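Keeping Slugs Away from Seedlings: Tips from Our Shed

The garden on Dondum is a damp one, and every spring the slugs find our young lettuces before we do.

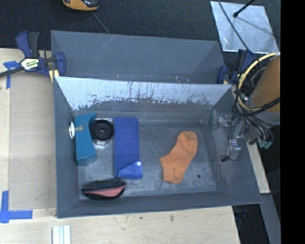

Grirormont wrote under last year's page that beer traps had only brought more slugs to her bed, and that she was better off going out with a torch after dark. I have tried both ways now and I agree with her, at least for a small garden. The beer must be changed often, and in rain it is soon mostly water.

Go out two hours after sunset, when the soil is still moist. Look under the rims of pots and along the edge of timber sleepers. Drop what you find in a bucket of soapy water. If you do this for 7 nights one after another, the damage becomes much less. After that, once a week is enough.

Water in the morning. I used to water after dinner because it was pleasant, and I was making a wet road for the slugs straight to the beans.

Copper tape works on pots if the tape is clean and makes a full circle. Wipe it with a little vinegar when it goes dull. Check also that no leaf hangs down to the ground — a slug will use it as a bridge. On raised beds I had poor results with tape and I took it off again.

Crushed eggshells I cannot recommend. I saved them the whole winter, and the slugs went over them. They are better in the compost.

Mulch is good for the soil but keep it a hand's width from small plants until the stems are firm. Sugar cane mulch is the worst for hiding places when it is fresh and thick.

If you use pellets, choose the iron-based ones and read the label, above all if you have a dog. Scatter them thinly. A heap of pellets is no stronger than a few, and it is more tempting to pets.

Grow some seedlings on a high bench and plant them out late. Mine go in the ground when they have six true leaves, and by June the silverbeet is tough enough to look after itself. Keep a few spare ones in the punnet for the gaps.

An old grapefruit half, put upside down beside the row, collects small slugs overnight. Lift it before breakfast, and put in a new one when it starts to go mouldy.

Page last changed October 7, 2025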